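2026-07-28

Up at 5, no bread. Rain on and off all morning so the beans can wait. Train to Grukthorpe late agian, stood the whole way next to a man eating an egg. Rang Kobina Mahama about the Clostside allotment money, we're still 362 short and the shed roof won't last another winter. He says ask the parish. I said I asked in April. Must write to them properly, tonight if I can face it. 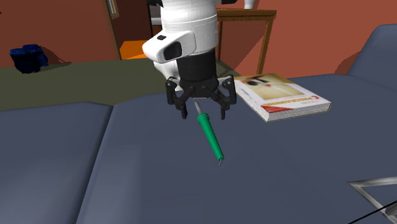

Vol. 3, p. 41

Read three chapters over lunch, the salt trade one is slow going but good on the roads. Could lose up to 2,000 words of it and not notice.

Mum phoned. Knee better, temper not. Wants the blue curtains back, which I gave to Narar's jumble sale, havent told her. Will have to go and look if they sold.

Soup for tea. Slugs have had the lettuces, every one. Need: stamps, string, bread, something for the slugs. Letter to parish not started. Bed.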